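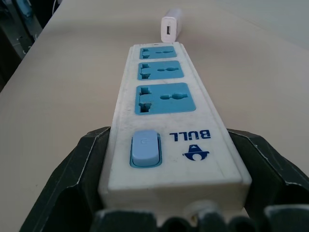
Cómo votar en la junta de una empresa extranjera cuando tienes las acciones en un bróker

Por Edin Grgić
Actualizado en abril de 2024

Si compraste acciones de un fabricante de coches eléctricos que cotiza fuera de tu país, lo más probable es que no figures en su registro de accionistas. Figura el bróker, o el custodio con el que trabaja el bróker, y tú eres el titular efectivo. El derecho de voto existe igualmente, pero hay que pedirlo por un camino algo más largo y con plazos propios.

En esta guía uso como caso la junta en la que se votó la fusión de Curside, fabricante de furgonetas eléctricas, con Mavamthorpe, su proveedor de baterías. Yo tenía 200 acciones de Curside en una cuenta de Berner. Los nombres de los menús cambian de un bróker a otro; el orden de los pasos suele ser el mismo.

Qué necesitas antes de empezar

El extracto de tu cuenta de valores en el que se vean las acciones y la fecha de liquidación de la compra.
El acceso a la web del bróker. En muchas aplicaciones de móvil la sección de votaciones no aparece.
El código ISIN del valor. Con el nombre solo no basta, sobre todo si la empresa tiene varias clases de acciones.
La convocatoria de la junta, que se descarga de la página de relación con inversores de la empresa.

Paso 1. Comprueba la fecha de registro

La convocatoria indica dos fechas. Una es la de la junta. La otra, la fecha de registro, determina quién puede votar. Si las acciones estaban liquidadas a tu nombre en el cierre de ese día, tienes derecho a voto aunque las vendas después. Si las compraste más tarde, vota quien las tenía antes.

Fíjate en la liquidación y no te guíes por el día en que diste la orden. Entre una cosa y otra pasa algo de tiempo, y una compra hecha la víspera de la fecha de registro puede quedar fuera. En el caso de Curside la fecha de registro caía en febrero y había lectores que habían comprado justo antes. El extracto resuelve la duda.

Paso 2. Averigua si tienes las acciones prestadas

Algunas cuentas incluyen un programa de préstamo de valores. Lo aceptaste quizá al abrir la cuenta, marcando una casilla. Mientras las acciones están prestadas, el voto lo tiene quien las recibe. En Berner se consulta en Configuración, Préstamo de valores. Si está activado y quieres votar, solicita la devolución con margen suficiente para que las acciones estén de vuelta en la fecha de registro. Hacerlo después ya no sirve para esa junta.

Lo mismo conviene mirar si compraste con margen. El contrato de la cuenta dice si el bróker puede disponer de los títulos que garantizan el crédito.

Paso 3. Pide el acceso al voto

Hay brókeres que envían un correo con el enlace para votar y un número de control. Otros lo dejan en el buzón interno, mezclado con los avisos de dividendos y comisiones. Y otros no envían nada si el cliente no lo pide.

Busca en el buzón por el ISIN y por las palabras «junta», «voto» y «proxy». Si no aparece nada, escribe a atención al cliente. Este texto es suficiente:

«Soy titular de acciones de [empresa], ISIN [código], en la cuenta [número]. Solicito las instrucciones y el número de control para votar en la junta general del [fecha]. Indíquenme también el plazo interno para enviar el voto y las comisiones que se apliquen.»

Guarda la respuesta. A mí me contestaron al segundo mensaje, con el número de control en un PDF adjunto.

Paso 4. Anota el plazo del bróker

El plazo de la convocatoria es el de la empresa. El bróker cierra antes para tener tiempo de transmitir los votos al custodio. En mi caso cerraba siete días antes de la junta, a mediodía y en el huso horario de la sede del bróker. Apunta la fecha más temprana de las dos y trabaja con esa.

Paso 5. Lee los puntos que vas a votar

El documento completo de una fusión es largo. Para decidir el voto, empieza por estas partes:

La ecuación de canje, es decir, cuántas acciones de la sociedad resultante recibes por cada una de las tuyas.
El tratamiento de las fracciones. Normalmente se pagan en efectivo.
Las condiciones que deben cumplirse para que la operación se cierre, como las autorizaciones pendientes o un mínimo de caja.
La remuneración de los directivos ligada al cierre.
La mayoría exigida para cada punto. A veces se calcula sobre los votos emitidos y a veces sobre todo el capital. En el segundo caso, no votar equivale a votar en contra.

Comprueba también si unos puntos dependen de otros. En la junta de Curside, la fusión y la ampliación de capital iban por separado, y el texto aclaraba que el rechazo de la segunda dejaba sin efecto la primera.

Las gestoras suelen publicar el sentido de su voto. Montecinos, que tenía una participación pequeña, colgó el suyo en su web con una nota por cada punto. Es una lectura útil para contrastar, teniendo presente que sus intereses pueden ser distintos de los tuyos. 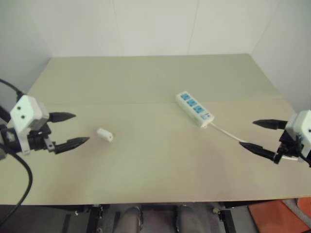 Paso 6. Emite el voto

Entra en la plataforma con el número de control. Verás la lista de puntos y, en cada uno, las opciones a favor, en contra y abstención. Antes de marcar nada, comprueba que el número de acciones es el correcto. Si tienes el mismo valor en dos cuentas, recibirás dos números de control y tendrás que votar dos veces.

Evita el botón de votar según la recomendación del consejo si no has leído los puntos, porque los rellena todos de golpe. Al terminar, pulsa en enviar y descarga el justificante. La sesión de la plataforma que usé caducaba a los 30 minutos y no guardaba los votos a medias.

Paso 7. Cambia el voto si hace falta

Mientras el plazo siga abierto se puede votar de nuevo con el mismo número de control. Vale el último voto recibido. Esto importa cuando la empresa mejora las condiciones o publica información adicional después de enviar la convocatoria.

Si la junta se aplaza, lee el anuncio. Por lo general los votos ya emitidos se conservan, salvo que se fije una nueva fecha de registro. En ese supuesto hay que repetir el proceso desde el paso 1.

Comisiones

Votar por internet es gratuito en bastantes brókeres. La asistencia con tarjeta a una junta en el extranjero suele cobrarse aparte. A mí me pedían 18 euros por tramitarla y preferí el voto electrónico. La tarifa está en el folleto de comisiones, en el apartado de operaciones societarias.

Problemas frecuentes

El número de control no funciona. Revisa que no hayas copiado espacios y que la junta sea la correcta. Las extraordinarias llevan un número distinto de la ordinaria.

La plataforma muestra menos acciones de las que tienes. Mira si hay compras sin liquidar en la fecha de registro o títulos prestados.

El bróker responde que no ofrece el servicio. Pide la negativa por escrito y consulta el contrato de custodia. Puedes traspasar las acciones a otra entidad, aunque es poco probable que el traspaso llegue a tiempo para la junta en curso.

Vendiste las acciones después de la fecha de registro. Puedes votar o dejarlo pasar. No hay que comunicar nada a la empresa.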